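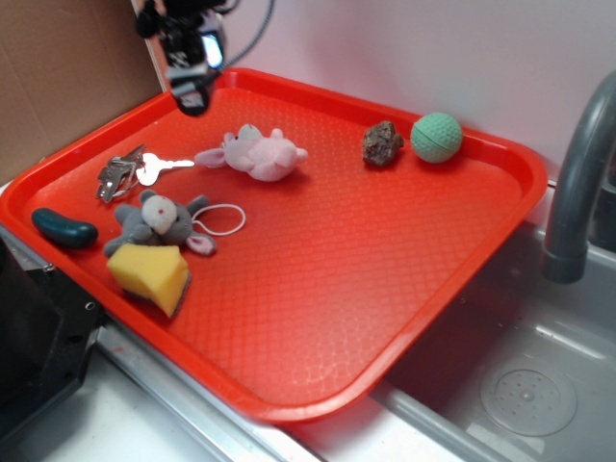

**Bench clutter, quick fix**

One tray. Whole trick. Everything that turns up on the kitchen bench during the day goes on it, nowhere else. Keys, kids' toys, balls, the sponge if you've got nowhere better.

- Get one with a raised rim so balls don't roll off. Textured floor helps too, things slide less.
- Bright colour. Red is good, you'll spot it from the hallway.
- Park it near the sink, wipe round it. Dont leave it hanging over the basin if the tap's going.
- Limit of 8 things. Any more and you're just storing junk on plastic.

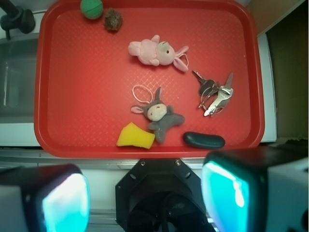

Empty it at night, 2 minutes tops. Keys to the hook. Soft toys back to the bedroom, hang them by the loop if they've got one. Rocks and bits of garden go outside, unless somebody cries.

Sponge wants to dry out properly before it goes anywhere near plush. Learnt that one in March, whole toy basket smelt like a wet dog.

Tray itself: warm water, drop of detergent, old toothbrush for the patttern. Rinse, stand it on its edge.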